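Häufige Fragen zum Vorpraktikum Chemieingenieurwesen

Stand: Februar. Die Antworten gelten für alle, die sich für den Bachelorstudiengang Chemieingenieurwesen an der Hochschule Nilari eingeschrieben haben oder bewerben möchten.

Muss ich das Vorpraktikum vor Studienbeginn abgeschlossen haben?
Nein. Vorgeschrieben sind 13 Wochen insgesamt, davon sieben bis zur Einschreibung. Die übrigen Wochen können bis zum Ende des dritten Semesters nachgeholt werden, am besten in der vorlesungsfreien Zeit.

Welche Betriebe kommen in Frage?
Grundsätzlich jeder Betrieb, in dem Stoffe hergestellt, umgewandelt oder geprüft werden. Dazu gehören Lackhersteller, Kläranlagen, Brauereien, Papierfabriken und Kunststoffverarbeiter. Reine Bürotätigkeiten werden nicht anerkannt, auch dann nicht, wenn sie in einem Chemieunternehmen stattfinden.

Gibt es Partnerbetriebe?
Ja. Barico (Beschichtungen) und Clevusora (Membrantechnik) bieten jedes Jahr Plätze an. Die Bewerbung läuft direkt über die Betriebe. Eine Zusage von dort ersetzt nicht die Anmeldung beim Praktikantenamt.

Was muss der Praktikumsplan enthalten?
Mindestens zwei der folgenden Bereiche: Produktion, Instandhaltung, Mess- und Regeltechnik, Labor. Kein Bereich darf kürzer als zwei Wochen sein. Den Plan reichen Sie spätestens 14 Tage vor Beginn ein – ein formloses Schreiben mit Unterschrift des Betriebs genügt.

Brauche ich eigene Schutzkleidung?
Helm, Schutzbrille und Handschuhe stellt in der Regel der Betrieb. Sicherheitsschuhe müssen häufig selbst mitgebracht werden, bitte vorher nachfragen. Für die Einführungstage im Technikum der Hochschule benötigen Sie einen Laborkittel aus Baumwolle und lange Hosen. Jacken, Taschen und Schirme bleiben außerhalb des Technikums. 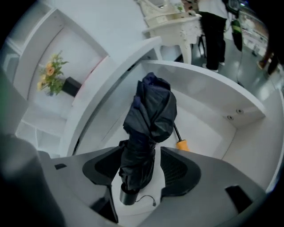

Dunkler Regenschirm in einem offenen weißen Schrankfach

Wie umfangreich ist der Bericht?
Verlangt werden bis zu 30 Seiten einschließlich Skizzen und Fließbildern. Beschreiben Sie die Anlagen, an denen Sie selbst gearbeitet haben, und nicht die Firmengeschichte. Rezepturen und Kundendaten dürfen nur mit schriftlicher Freigabe des Betriebs erscheinen.

Wird eine Berufsausbildung angerechnet?
Eine abgeschlossene Ausbildung als Chemikant, Chemielaborantin oder in einem verwandten Beruf wird vollständig angerechnet. Bei Metall- und Elektroberufen entscheidet das Praktikantenamt im Einzelfall. Dem Antrag ist eine Kopie des Zeugnisses beizulegen.

Kann ich das Praktikum im Ausland machen?
Ja, wenn Plan und Zeugnis auf Deutsch oder Englisch vorliegen. Um den Versicherungsschutz müssen Sie sich selbst kümmern.

Was passiert bei Krankheit?
Bis zu drei Fehltage müssen nicht nachgearbeitet werden. Bei längeren Ausfällen verlängert sich das Praktikum entsprechend.

An wen wende ich mich bei weiteren Fragen?
Ansprechpartnerin im Praktikantenamt ist Mitsuko Hattori. Die Sprechstunde beginnt um 13 Uhr, eine Anmeldung ist nicht nötig.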